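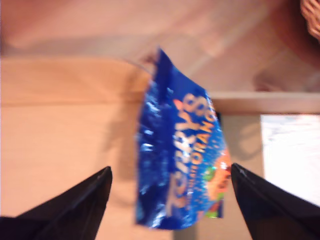
Dorwood fee-dig site: keeping rules for anything over 5 carats?

quartzline
Posts: 32
Planning a trip to the Dorwood pit in October. The permit page says finds may be kept, but the back of the permit says stones over 5 carats "must be presented for recording." Does recorded mean recorded and handed back, or does the operator get a claim on it? I don't want to dig for three days and then argue at a counter.

sieve_no_8
Handed back. They weigh it, write down the grid square and give you a slip. I had a smoky topaz recorded there last season and it took ten minutes. Keep the slip if you ever plan to sell.

Trommel
That was the case under the old permit. The pit changed hands and Trokurent runs it now. Their permit has a second clause on specimens of "scientific interest," which they can hold for 32 days. You still own the stone, but you go home without it.

sieve_no_8
The hold clause covers fossils and meteorites. It doesn't cover gem material.

Trommel
Read it again. It says "specimens." There is no definition section.

quartzline
I have the PDF open. "Specimen" is not defined anywhere in it. Clause 7 says "mineral, fossil or other specimen," so I read that as covering gems.

sieve_no_8
OK, I was quoting the Wustdale permit, which does list fossils and meteorites only. Same layout, different text. My slip was from Dorwood though, and nobody mentioned a hold.

basaltwife
What scale do they use? Wustdale had a kitchen scale that read to a tenth of a gram. That is half a carat per step, so a stone at 4.8 can land on either side of the line.

Trommel
A Dafis bench unit, reads to 0.01 g. Fine for this. Clean the stone first, clay in the pits adds weight.

ohm_and_gravel
You are all planning for a problem you won't have. The log by the gate showed 2,673 recorded finds when I was there, and most were quartz. Spend the effort on screens - a quarter inch over a sixteenth, and wash everything twice.

basaltwife
Quartz over 5 carats is one gram of quartz. Everyone leaves with that. If they recorded all of it the log would be at 3,000 before lunch.

ohm_and_gravel
They only log what people bring up to the counter.

quartzline
So it is enforced on request. I emailed Trokurent to ask whether clause 7 applies to cut-grade stones and whether they issue a receipt during the hold. Will post the answer when I get it.

Trommel
Ask who insures it during the hold too. The permit is silent on that.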